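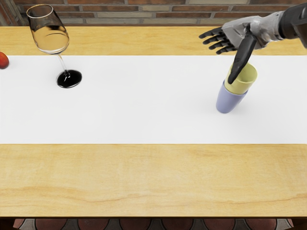 Why show a robot a task by hand when you could write a program for it?
Because most tasks around a house or a shop are easier to do than to describe. A person can stack cups in two seconds and then spend a week trying to write down what the fingers did. Showing skips the writing down. The robot gets a record of motion, and a learning method turns the record into behavior.

Chapter 4
Teaching by Showing

Before you start
You need Chapter 2 (joints and frames) and the first half of Chapter 3. Skip the part on cameras if you're short on time, we come back to it in 4.6.

Terms in this chapter: demonstration, episode, kinesthetic teaching, teleoperation, retargeting, action, observation, replay.

4.1 Two ways to show

Way one. Grab the arm and move it. The motors go slack, or nearly, and you push the wrist where you want it. The joints record themselves. This is kinesthetic teaching, an ugly name for a simple thing. Good for arms with a two-finger gripper. Bad for hands. Try bending four fingers and a thumb on a machine while also carrying the forearm. You run out of your own fingers fast.

Way two. Stay away from the arm and drive it. Joystick, glove, headset, a second smaller arm, whatever the lab has. This is teleoperation. You move, software works out what the robot should do to match, the robot does it. Works on a real arm or a simulated one, and the logging code can be nearly the same for both.

Most of this chapter is way two. The lab sheets use the Yap glove and the Stollent simulator. If your school has the Jalow headset instead, the steps match except for calibration, see the back of the chapter.

4.2 What gets saved

One run through the task, from start to stop, is an episode. Inside it, a long list of time steps. Each step has two halves:

Observation: what the robot could sense at that moment. Joint angles, camera view, sometimes touch.
Action: what it was told to do next. Target joint angles, or a target pose for the wrist plus finger targets.

Keep them apart. Students mix these up every term. The angle a finger is at and the angle you asked for are different numbers whenever the finger is pushing on something. Thumb against the inside of a cup, say. You ask for more bend, the cup wall says no. The gap between the two carries the push. Save only the measured angle and the push is gone from your data, and then a robot that copies it will touch the cup very gently and lift nothing.

Check your log for both before you record a lot. In the 4B lab one episode came out at 2928 steps, and another, same task, same person, at 1743. Neither is wrong. Speed varies. The learning code in Chapter 5 has to cope with that, and so will you when you plot them on one axis.

4.3 The hand problem

Your hand isn't the robot's hand. Palm is a different size. The robot may have fewer fingers. Its thumb may be longer than yours and swing from a different spot. So a straight copy of your joint angles gives a robot pose that looks right and misses the object by a thumb's width.

Fixing this is retargeting. Three common choices.

Copy angles. Quick, smooth, poor at pinching.

Match fingertips. Put the robot's tips where yours are relative to the palm, scaled for size. Better contact, but the knuckles can fold in odd ways.

Match gaps. Care mostly about the distance from thumb tip to each fingertip. Good for picking small things up. Needs tuning.

The Yap software ships with the second one turned on for our course files. Leave it on for Lab 4A. You get to break it in 4B.

One thing that trips people: hooking. With nested cups you might put the thumb down inside the top one and leave the fingers outside it. Fine for a person, you feel the rim. Through a glove with no touch feedback you feel nothing, and you'll tend to drive the thumb too deep. Watch the tip. Go slower then you think you need to.

4.4 A good demonstration

Start from the rest pose every time.
Don't hover. Long pauses teach the robot to pause.
If you knock something over, stop and mark the episode failed. Keep the file.
Change the start positions a little between runs. Cups left, cups right, glass closer.
Same strategy each run. Don't hook the cup in one and wrap it in the next unless the lab says to.

That last one matters more than it sounds. Average two good strategies and you can get one bad one, a hand that goes halfway between.

How many runs? Depends on the task and the method. The Ikeck exercise set on the course page has 400 episodes of one table task, and you'll train on slices of it in Chapter 5 to see where the curve flattens. For your own recordings in 4A, do what you can in one lab period.

4.5 Replay first

Before any learning, play an episode back. Feed the saved actions to the robot with the objects in the same places. If replay fails in the simulator, where you can put everything back exactly, look at your log first. Usual causes: clock drift between glove and robot, actions shifted by one step, units (degrees saved, radians expected). Also the log buffer. Stollent's default in our files is 2000 steps and it drops the rest without a warning, so a slow run loses it's ending. Raise the limit in the settings panel before Lab 4A.

Now open the lab sheet and load the tabletop file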